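26th May
Bench notebook, Clastell project, second-floor workroom

Good day, long one. Writing this up before I lose it.

Jayson and I got the new handover routine loaded on the simulator first thing and let it run while we went through the night log from Zornley. 1206 trays moved by the arm cell on the late shift, 166 of them flagged for a person to look at. That second number is the one I care about. Back when we started it felt like everything got flagged, and the packers treated the yellow lamp like a car alarm in a parking lot. Now they walk over. Lovely says the packers on her line have started guessing what the fault will be before they get there, and she wants us to put the guess on a button so the log picks it up. Great idea, and so simple! I have a sketch for it on the next page (four buttons: label, lid, weight, other).

Things that changed on the floor, from talking to people at shift change:

The lifting is way down. Two of the packers told me their shoulders feel different at the end of a shift, and one has gone back to bowling. The walking is up, though. The flagged trays go to the far bench by the scale, and whoever is on lamp duty is back and forth all night. Lovely put a step counter on for one shift and won't tell me the number until I promise to move the bench. I've promised.

Talking is up too. I didn't expect this one. With the old belt you couldn't leave your spot, so you talked to the person across from you or you didn't talk. Now there are three or four people in the same patch of floor and they compare notes. Some of our best fixes this month came straight out of that, like turning the tray so the label faces the aisle.

The bad side, so it's written down somewhere: the newer folks don't learn the trays by hand anymore. The people who spent years on the belt can feel a light tray without looking at the scale. If you start on lamp duty you never pick up that feel. Jayson thinks we should give every new starter two weeks of hand packing before they touch the cell. I agree, and I think the pay should be the same for it. Will bring it up with Nalex when they come to look at the cell in July. 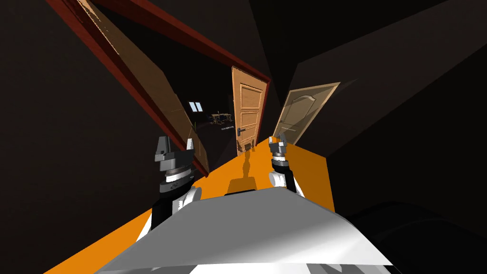 Back to the simulator. The handover routine is the bit where the arm stops, opens, and lets a person take over without hitting the big red button. The old version stopped dead and then needed a full restart, which took long enough that people just avoided it. They'd let a crooked tray go by and fix it later at the bench. The new one pauses, holds where it is, and picks up again when you press continue. We ran 500 pauses at random points. It resumed properly on all but six, and those six are all the same fault — the pause lands during the little settle move after a release, and the routine thinks it still has a tray. Jayson found it in the trace before I'd finished my coffee. He is very good at this.

Fix is one line, in theory. Check the grip reading again on resume and don't trust the saved one. I typed it in after lunch and the six bad cases all pass. Full run of 500 again overnight, different seed. Trace file for the first run is 1769 in the shared folder, please don't overwrite it.

Side note for Jayson: the resume beep. I like it. Lovely listened over the phone and says it sounds exactly like the microwave in the break room and people will go looking for their soup. Pick another one, lower, and let the packers vote.

I also want to change what the screen says during a pause. Right now it reads OPERATOR HOLD, and two people asked me if that meant they'd done something wrong. "Paused, your turn" would do it. Tolentino has the screen files, need to ask for those.

To do
- read the overnight run, look at settle move cases first
- button sketch to Lovely, get her markup on it
- measure from the cell to the far bench and see if the scale cable reaches the pillar
- write half a page on the two weeks of hand packing, with Jayson
- new beep
- ask who has the spare lamp covers, one is cracked on the aisle side

Very happy with the pause. I can't wait to see it on the floor with real people leaning on it.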